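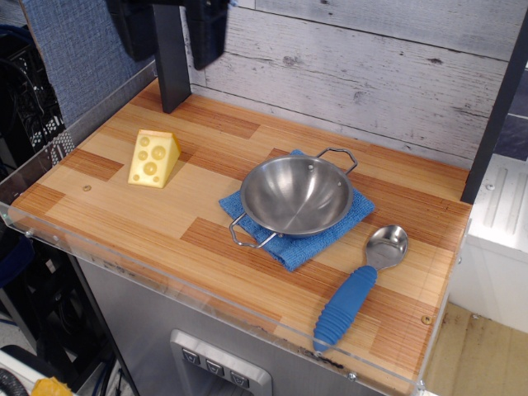 二月の末に発生したアームの接触停止と、その復帰操作の際に生じた不安全事象について、経過と現時点での見解を記録いたします。所属先への報告書は既に提出済みであり、本稿は私個人の責任において公開するものです。記載にあたっては、関係者であるエストレージャ・イノホサ氏(Estrella Hinojosa)およびルアリ・ジャーディン氏(Ruaridh Jardine)の了承を得ております。なお、本件による負傷者はおりません。

当時、私どもはWustatgateの実験室において、台所を模した作業台での物体操作の反復試験を実施しておりました。アームは作業台の上方に吊り下げる形で取り付けており、室内では「Ung」と呼んでおります。把持部はVandenix、動作制御のソフトウェアはPlelettiで、いずれも前年度からの継続使用です。作業台の上にはおもちゃのチーズ、青いタオル、両側に輪状の取っ手を持つステンレスの小鍋、柄の青いスプーンを置き、指示に従って持ち上げる、移す、元に戻すという動作を繰り返します。試験の目的は成功率の測定であり、物体の配置は試行ごとに少しずつ変えておりました。

二月の試行は合計で1,335回です。後述する設定の不一致が生じていたのは、このうち最後の543回にあたります。

事象の経過

当日は日曜日でした。休日の試験は通常行っておりませんが、週の半ばに把持部の交換で時間を失っており、その遅れを補う目的で、私とイノホサ氏の2名が出勤しておりました。ジャーディン氏は自宅で待機し、必要に応じて電話で対応する体制です。休日の立ち入りについては事前に届け出ております。

午前中の試行に目立った問題はありませんでした。鍋をタオルの上から持ち上げる課題は順調で、チーズについても、置き直しの向きがやや乱れるものの、許容の範囲内でした。

午後になり、課題をスプーンに切り替えました。作業台に直接置かれたスプーンの柄を、上方から指先で挟む動作です。切り替えの直後から、下降の終わりに小さな打音が聞こえるようになりました。イノホサ氏はこの音を作業記録に「接触音あり、継続可」と記入しております。この判断には私も同意しておりました。スプーンは金属ですから、指先が触れれば音はするだろうと考えたためです。

その後、下降中のアームが保護停止に入りました。画面には過大な外力を検出した旨の表示が出ており、指先は作業台の面に当たった状態で止まっていました。スプーンは把持されておらず、指先の脇に外れて、手前のアクリルの縁に寄っていました。

ここまでは、装置が設計どおりに停止したものであり、故障の範囲に収まります。問題はその次の操作にありました。

私は画面の前におり、イノホサ氏は作業台の横に立っていました。私が「止まりました」と声をかけ、イノホサ氏は「スプーンを戻します」と答えました。私はこの返答を、スプーンを戻し終えてから再開するという意味に受け取り、そのまま画面に目を戻しました。そして外力の表示を解除しました。私の認識では、解除は表示を消す操作であり、動作の再開には別途の指示が必要なはずでした。

実際には、解除と同時にアームが動きました。中断された下降を続けようとして再び台面を押し、続いて上方へ退避しました。イノホサ氏の右手はスプーンの柄に届くところにあり、退避の経路のすぐ脇でした。同氏が手を引いたのと、私が非常停止を押したのは、ほぼ同時であったと記憶しています。記録上は、退避の途中で非常停止が入っています。

手には触れておりません。ただし、触れなかったことに私どもの手順は何ら寄与していません。この点は報告書にもそのまま記載いたしました。

停止後の対応

非常停止ののち、主電源を落とし、ジャーディン氏に電話をいたしました。同氏の最初の指示は、何も動かさず、台上の状態をそのままにしておくことでした。スプーンを元に戻そうとしていたイノホサ氏の手が止まりました。片付けたくなる気持ちは私にもよく分かります。

当日の試験は中止とし、次のものを控えました。制御側の記録、把持部の設定値、作業記録の写し、非常停止の時刻。加えて、私とイノホサ氏は互いに相談せず、それぞれ経過を文章にしました。ジャーディン氏の提案によるものです。二つの文章を後日並べたところ、声かけの順序が食い違っておりました。私の文章では、イノホサ氏の返答のあとに少し間があり、それから解除したことになっています。イノホサ氏の文章では、返答の途中でアームが動いています。どちらが正しいかは、音声の記録がないため確定できませんでした。報告書には両方を載せております。

接触の原因

翌日から原因の調査に入りました。台面に当たった理由は比較的早く判明いたしました。

週の半ばに交換した把持部の指先は、交換前のものより2ミリ長い型でした。アームの制御には、手首から指先までの長さを登録する欄があります。交換作業の際、私はこの値を正しく更新し、画面上で反映を確認いたしました。その後、交換に伴って制御装置を再起動しております。再起動の際、読み込まれたのは私が書き換えた値ではなく、保存済みの構成ファイルに残っていた旧値でした。

画面での変更は実行中の値に対するものであり、構成ファイルへの保存は別の操作です。説明書には記載があり、私も以前に読んでおります。読んだことと、交換の日に思い出せたこととは別でした。

したがって、再起動後のすべての試行において、アームは指先を実際より短いものとして扱っておりました。前述の543回がこれに該当します。

それだけの回数にわたって発見できなかった理由についても、調べております。鍋はタオルの上にありました。指先が予定より深く下がっても、取っ手を挟む位置がわずかにずれるだけで、下に敷かれた布が余分な押し込みを受け止めます。チーズには十分な高さがあり、上方から挟む限り、指先が台面に近づくことがありません。成功率の数字にも変化は現れませんでした。鍋については、むしろ交換前より成績がよかったほどです。指先が深く入ったことで取っ手の保持が安定したのではないか、というのがジャーディン氏の見立てですが、検証は行っておりません。

スプーンの柄は低く、その下には台があるばかりです。ここで初めて、設定の誤りが音になって現れました。打音の時点で止めるべきであったことは、申し上げるまでもありません。作業記録の「継続可」の三文字は、イノホサ氏の筆跡ですが、私が隣で頷いて書かせたものと理解しております。

再始動の原因

より重大であるのは、解除によってアームが動き出した件です。

私どもの環境では、保護停止の解除と動作の再開が、本来は別々の操作になっております。しかし、試験の自動化のために私が作成した補助プログラムが、この間をつないでおりました。このプログラムは、通信の瞬断などで試行が中断した場合に、状態が正常へ戻ったことを検知し、自動的に続きを実行します。作成時に想定していたのは夜間の短い通信不良であり、外力による停止は念頭にありませんでした。

プログラムの側から見れば、通信が戻ったことも、私が外力の表示を解除したことも、同じ「正常」です。停止の種類を区別しておりませんでした。これは市販の製品の欠陥ではなく、私の作った部分の欠陥です。PlelettiにもVandenixにも責を帰すべき点は見つかっておりません。

このプログラムは作成から相当の期間、ほかの者の確認を経ずに使われてきました。ジャーディン氏はその存在を知っていましたが、内容を見たことはなかったとのことです。イノホサ氏は存在自体を知りませんでした。作業台の横に立つ人が、装置を動かし得る仕組みの一つを知らされていなかったことになります。私が本件で最も重く受け止めているのは、この事実です。

改めた事項

現在までに改めた内容は以下のとおりです。

補助プログラムから自動再開の機能を取り除きました。中断した試行は失敗として扱い、最初からやり直します。夜間の効率は明らかに落ちましたが、やむを得ないものと考えております。

保護停止または非常停止のあと、台上に手を入れる者は、先に駆動の電源を切り、そのことを声に出して伝えます。電源を戻すのも本人に限ります。画面の前にいる者は、相手が作業台から離れたことを目で見るまで、いかなる表示も解除いたしません。

声かけの文言を定めました。「戻します」という言い方は、物を戻すのか、装置を戻すのか、自分が戻るのかが判然としないため、使用をやめております。手を入れる前は「入ります」、終えたあとは「出ました」とし、画面側の者が同じ言葉を復唱します。始めた当初は双方とも気恥ずかしく、声が小さくなりがちでした。ジャーディン氏から、廊下まで聞こえる声でと注意を受けております。

把持部を交換したときは、構成ファイルへ保存したうえで再起動し、再起動後の値を読み上げて確認します。続いて、台面に薄い紙を一枚敷き、紙に触れない高さまで指先をゆっくり下ろして、登録した長さが実物と合っているかを見ます。原始的な方法ですが、画面の数字を二度見るよりも確実です。

作業記録から「継続可」の欄を削除いたしました。通常と異なる音、動き、においを認めた場合は、まず止め、止めたという事実を記入します。理由は分からないままで構いません。

測定結果の取り扱い

該当する543回の結果については、集計から外すことにいたしました。鍋とチーズの成功率だけを見れば使えないことはなく、この点は内部でも意見が分かれました。イノホサ氏は、条件を明記したうえで別表として残すべきだと主張しています。私は、指先の長さを誤認したまま得た数字を正規の結果と並べることに抵抗があり、本文の集計からの除外を求めました。結局、本文からは外し、生の記録は注記を付して保管しております。別表の是非については、まだ結論が出ておりません。

追加の試験は、スプーンの課題から始めました。打音はありませんでした。指先と台面の隙間は、横から覗けば光が通って見える程度です。台面にはあの日の接触によるものと思われる薄い跡を認めましたが、以前からあった擦れとの区別がつかず、報告書では「因果不明」といたしました。

指先の部品そのものは外して点検し、変形は認められませんでした。念のため使用をやめ、同じ型の予備に替えております。交換の際には、もちろん紙を敷きました。

残っている課題

一点、解決していないことがあります。外力を検出して停止するまでの感度が、下降の終わりではやや鈍く設定されております。物を押さえながら挟む動作では一定の力が必要であり、感度を上げれば正常な試行まで止まります。打音がしていながら停止に至らなかった試行が存在するのは、このためです。感度を課題ごとに切り替える案が出ておりますが、切り替えの設定をまた一つ増やすことになり、今回の指先の長さと同じ種類の誤りを招きかねません。ジャーディン氏は切り替えに反対、イノホサ氏は賛成、私は決めかねております。

同様の吊り下げ式の装置を運用されている方で、この点について実績をお持ちの場合は、ご教示いただければ幸いです。連絡先は本ブログの自己紹介欄に記載しております。補助プログラムの該当箇所についても、お問い合わせをいただければ、修正前と修正後の両方をお送りいたします。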